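The Open Day at Plundlow

My mother sewed insoles for Kosa for most of her life, so when the company opened its doors in November, I took the early bus from Cotitz to see what they had put in her place. She did not want to come. She gave me two apples and told me to look at the edges.

There were many visitors, and we had to stand close together. A young woman in a Ticona jacket explained that the robots were learning to handle felt insoles. Felt is difficult, she said, it bends when you do not expect it. They had already made 846 attempts and they wanted 4,000. I looked past her shoulder at the table.
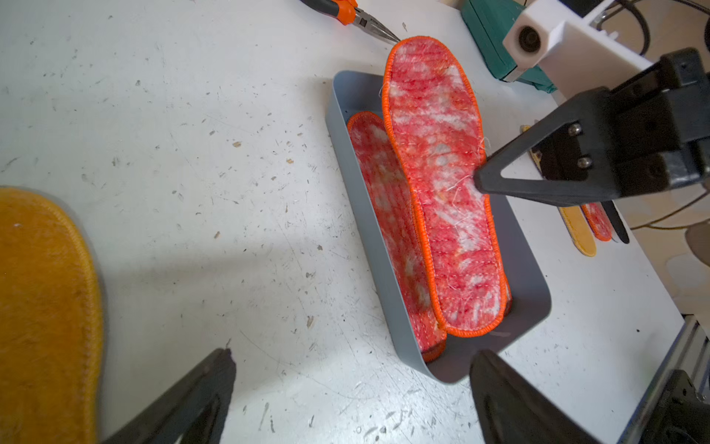 The red and white insoles in the tray, with a black finger against the taller one.

I looked at the edges, as I was told. The stitching was bright orange, and from the red felt some white threads were sticking out. My mother would have cut those threads with her teeth and said nothing.

A boy beside me asked if the robot knew left from right. The woman laughed and said it was a good question. Then she wrote it down, and this pleased him so much that he asked three more. I did not hear them. I was thinking of our kitchen, where my mother used to bring work home in a flour bag, and of how I fell asleep to the noise of her machine. 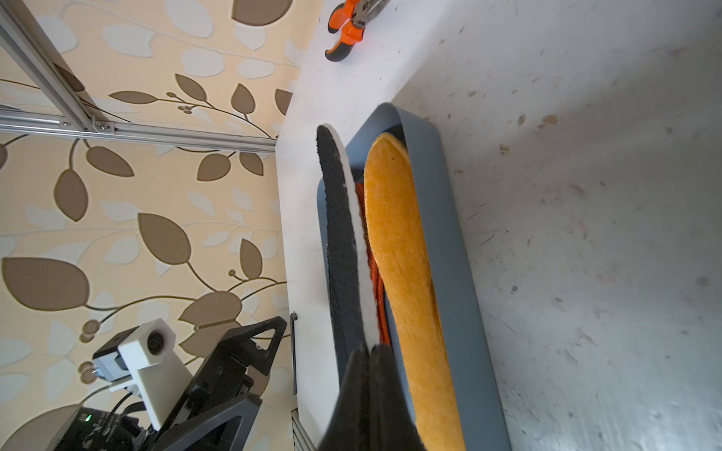 "Does it get tired?" an old man asked. He had the hands of a cutter, wide and flat at the thumbs.

"No," said the woman.

"Then how does it know when to go home?"

She did not write this one down. He waited a little – he was polite – and went to find the coffee.

On the bus I ate one apple and kept the other. My mother was at the window when I came up the road.

"And the edges?" she asked.

"Orange," I said. "A few loose threads."

She nodded and put the kettle on.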